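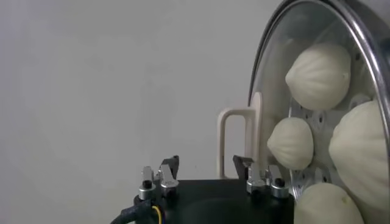
How many demonstrations does a club need before a two-armed robot can serve up a bun by itself?

We tell new members to plan for 30 good ones before the first training run, and to keep going from there. Our own bun set stands at 936, built up by the Cultmont club since November, and we'd love to reach 1,000 before the Fastlow meet!

Setting up
Put the steamer on the table with a large plate to its right, close enough that the arm never has to stretch. Leave the steamer off for practice. Tuck the power cord where neither wrist will drag it, then run the Kettler start-up check on both arms.

Lifting the lid
The left arm does this job. Bring the gripper in slowly, close it, and stop for a breath before you lift. Go up a little, then tilt. Everyone wants to whip the lid off (I certainly did) and a jerky lift teaches the robot to be jerky too. Keep hold of the glass the whole time – Fonden rules take 2 points off if it touches the table.
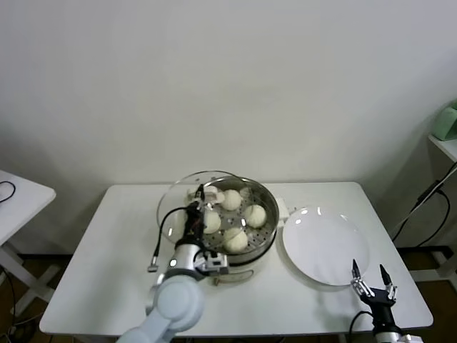 Now for the right arm, and this is the really fun bit. Open the fingers wide before you go over the pot, and come down from above. Close gently until the bun just stops slipping. Squashed buns still count as a finished run in our log, but mark them "soft" so that Bayu Ngui can sort them out later.

Move across to the plate, lower, open, and back away the same way you came in. Then the lid goes back on and you save the run.

If you fumble, carry on and recover – those runs are great for training. Only delete one if an arm has hit its limit or the recording has gaps. Swap drivers when your hands get tired, and shuffle the buns between runs.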